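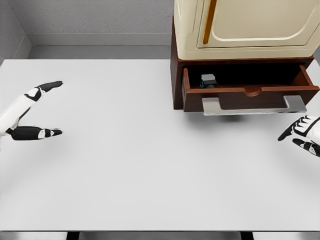

Start with the drawer already open and forget about opening it for now, wrote pinwheel_lab under my last post, and get the cube out first. So we tried that! It helped a lot, and now we're stuck on the next thing.

We're a high school robotics club doing the simulation track at the Calside meet in September. The task is called Grastow: two hands, a drawer, a cube inside. One hand has to pull the drawer by its handle, the other has to take the cube out and set it down on the table. Everything runs in the simulator, so it costs us nothing but evenings (we've used up a lot of evenings).

We recorded 216 demos by steering the hands ourselves and trained on those. With the drawer starting open, the policy gets the cube out in 66 of our last 100 test runs, which had the whole club yelling. With the drawer starting closed, it pulls the handle fine and then the left hand reaches in and closes on air, or bumps the side wall of the drawer and stays there. I've watched so many of these that I see them when I brush my teeth.

Things we already tried:

- training longer
- making the cube a little heavier
- moving the left hand's start pose closer to the drawer

Is this a data problem or are we missing something in the setup? We only get one machine at school that can train, so I'd love to pick the right thing to try next.

*asked by sparkplug_club, 19th August*

---

**torque_and_tacos**

Oh, I love this task, we did it last season! My bet is on your data. When you steer by hand you probably pull the drawer nearly the same distance every time. The policy doesn't. It stops a bit short or goes a bit far, the cube is now somewhere your left hand never saw it in a demo, and the reach goes to the old spot.

What worked for us was splitting the recording up. Keep your full demos, then add a pile of short ones that begin with the drawer at a random opening and the cube at a random place inside. Short demos are quick to record, so you can get a lot of them in one afternoon. We trained on everything together, and the blind grabs mostly went away.

Also, check what your policy gets as input. If it's getting the cube position in world coordinates, make sure that number is updated while the drawer moves. Ours was being read once at reset. We lost two weeks to that and I'm still a little sore about it.

And please record some demos where you miss and try again! Ours never learned to recover from bumping the wall until we showed it how to back out and come down again from above.

---

**gearhead_mom**

More demos. Always more demos. Good luck, you all sound great!

---

**pinwheel_lab**

Glad the open start helped! I agree with torque_and_tacos on the random openings, and I'd add one check before you record anything. Print your contact settings for the cube and the drawer walls. We had the friction on the walls set so high that the fingers stuck to them on the first touch, and it looked exactly like a policy that had frozen.

An easy test: drive the left hand by hand, touch the inside wall on purpose, then lift straight up. If it drags or jitters, fix that first. It took us one line in the Hamann config file.

For the training itself, save a checkpoint often and test all of them from a closed start. Our best one was step 3894, and the later ones were worse even though the loss kept going down. If you've only been testing the last one, you may already have a better policy sitting in a folder somewhere. Please post what you find, I want to see this one work!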